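Air Barriers in Low-Rise Buildings
Course handout, Unit 9: Control of Air Leakage

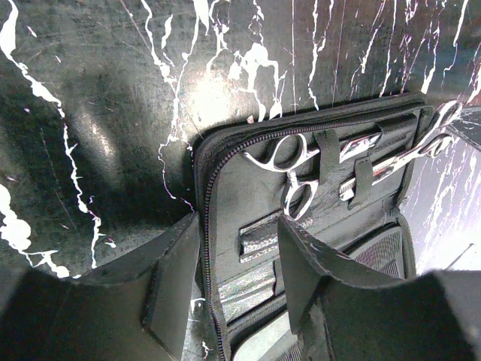

Learning objectives

Upon completion of this unit, participants will be able to define an air barrier system and distinguish it from a vapor retarder, trace the plane of airtightness on a set of drawings, identify the joints most likely to leak, and describe the procedure for a whole-building fan test.

1. Purpose of the air barrier

Air moves through a building enclosure whenever there is an opening and a difference in pressure across it. Wind, the buoyancy of warm indoor air (the stack effect), and mechanical ventilation equipment all produce such differences. The air barrier is the set of connected materials that resists this movement.

Uncontrolled leakage affects energy use, but participants should give equal attention to moisture. Air carries water vapor with it. When humid indoor air passes into a cold wall cavity, condensation may form on the inner face of the sheathing. The amount of water carried by moving air through a small gap can greatly exceed the amount that passes by diffusion through a much larger area of intact gypsum board.

2. Air barrier and vapor retarder

The two terms are often confused on drawings and in specifications. A vapor retarder limits diffusion. It may have minor gaps and still perform most of its function. An air barrier must be continuous, must withstand wind load in both directions, and must remain attached for the life of the assembly. One material may serve both purposes, and the designer must then confirm that its vapor permeance suits its position in the wall and the local climate.

3. Materials, assemblies, and systems

Requirements are stated at three levels. A material is a single product, such as a sheet membrane. An assembly is that product together with its fasteners, tapes, and sealants over a section of wall or roof. A system is the complete enclosure, with all assemblies joined. Satisfactory results at the first level do not establish performance at the third. Most failures reviewed in this course occurred at the transitions.

Common approaches include mechanically fastened wraps, self-adhered membranes, fluid-applied membranes, taped structural sheathing, and sealed interior gypsum board. Surface preparation is critical for adhered products. Substrates must be clean, dry, and within the temperature range given by the manufacturer.

4. The pen test

On each building section, place a pen on the air barrier at the footing and follow it up the wall, across the roof, and back to the starting point. The pen should not leave the paper. Wherever it must be lifted, a detail is missing. Participants will perform this exercise on the Etcombe drawings, Sheets 3 through 7. Pay particular attention to the following locations:

Foundation wall to sill plate
Rim joist at each floor
Window and door rough openings
Top of exterior wall to roof or ceiling plane
Attached garage to living space
Pipe, duct, and conduit penetrations
Canopies and balconies fastened through the sheathing

5. Sequence of work

The air barrier is usually installed by several trades. Responsibility for each joint should be assigned in the contract documents before work begins. At Cesine, the roofing contractor completed the parapet before the wall membrane was installed, and the lap between the two could no longer be reached. Correction required removal of the coping on two elevations. A preconstruction meeting and a full-size mock-up of one window corner are recommended on all projects.

6. Whole-building testing

A calibrated fan is mounted in an exterior doorway and used to hold the building at a set pressure difference, commonly 50 pascals for houses. Airflow through the fan equals leakage through the enclosure. Intentional openings are closed or sealed as the test standard directs, and combustion appliances are turned off before the fan is started.

Results may be expressed in air changes per hour, found by multiplying the airflow in cubic feet per minute by 60 and dividing by the interior volume in cubic feet. Results may also be given as airflow per square foot of enclosure area.

Worked problem: The Ekwueme house was tested at 50 pascals. Measured airflow was 300 cubic feet per minute, and interior volume was 9,000 cubic feet. Hourly airflow is 18,000 cubic feet, and the result is 2.0 air changes per hour.

Assignment

Complete the pen test and mark every break in red. For any two breaks, prepare a sketch showing the materials to be joined, the sealing product, and the trade responsible. Submit the marked sheets with the sketches attached before the October site visit.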